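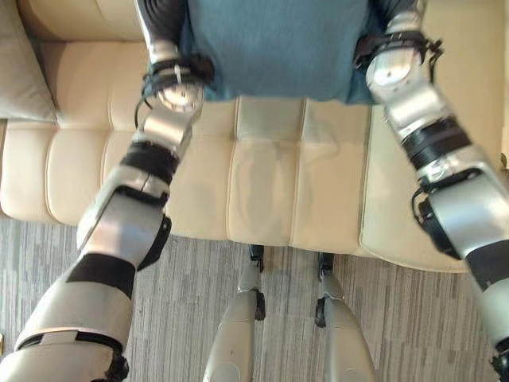

How many examples does a robot need before it can tidy a living room?

Fewer than most teams collect, if the examples are different enough from each other, and more than anybody can afford if they're all the same.

I've been giving some version of that answer since July, and I still get pushback, mostly from people who have already paid for the big pile. So let me make the case properly, with my feet up and the year nearly over.

I work on household tasks for a small outfit called Calado. Soft things, mainly: throws, pillows, towels, whatever people leave on their couches. Our robot has two arms and two legs and learns by example, meaning a person drives it through a chore while everything gets recorded, and then we do it again. And again. When I started, the plan on the wall said 4,000 recordings of one chore, picking up something soft at the sofa and putting it where it belongs. That number came from a spreadsheet. I asked Joaquim Nogueira, who made the spreadsheet, why 4,000, and he said it was what we could get through by fall. Fair enough! At least he told me.

We got to 3,000 before we stopped to look hard at what we had. I sat down with Diễm Thái and a very large pot of coffee and we watched recordings for two days, and what struck me was how bored everyone must have been. Same approach, same grip, same little pause before the lift. Our operators had gotten good at the job, you see. They'd found the fastest way to do it and they stuck to it, like anyone would. I'd have done the same (I did do the same, on my shifts).

The model trained on all that was lovely as long as the cloth was lying the way our operators liked to lay it. Bunch it up in the corner of the seat and the hands went to where the cloth usually was.

So we tried something cheap. Diễm wrote up 30 ways to start the chore wrong. Cloth half off the edge, cloth under a pillow, robot standing too far to the left, one hand already holding a corner and the other nowhere near it. Then we recorded 100 examples built from her list, mixed them in, and threw out a big slice of the old stuff. The new model was slower and a bit clumsy-looking. It also got the cloth out of the corner, which the old one never did for me.

Now, I know what Hammad Bhutto would say, because he says it at every lunch. One chore, one couch, one company, what does that prove? Not much! I'd love for somebody with a bigger budget to check it. And Hammad has a better argument too, one I don't have a full reply to: odd starts are only useful if you know which odd starts matter, and Diễm knew because she'd watched all those dull recordings first. Maybe you need the boring pile to learn what's missing from it. I go back and forth on that. I suspect you need a boring pile, just a much smaller one, and you need to watch it in the first week.

Where I won't budge is on how we pay people. We used to count finished recordings per shift. A fumbled grab that the operator rescued took twice as long and counted the same as a clean one, and a fumble that couldn't be rescued counted for nothing, so of course the fumbles got deleted. Those were the ones I wanted! A hand that slips and goes back for a second try is showing the robot something that a perfect pickup can't. Gonçalo Antunes, who drives the robot more than anyone else here, told me he'd been throwing away his most interesting work for months. He thought we'd be annoyed by it.

We pay by the hour now. The daily totals went down and there was a fairly grumpy meeting, and then the totals stopped coming up so much. Operators leave notes on their recordings, too, things like "pillow got in the way" or "grabbed too much seat." I read every one – it's the best part of my morning.

Next on my list is getting us out of our own room and onto other people's furniture. Benedita Patrício has offered her couch, provided we move the robot in and out ourselves and keep it off the stairs while her kids are home. We start after the holidays.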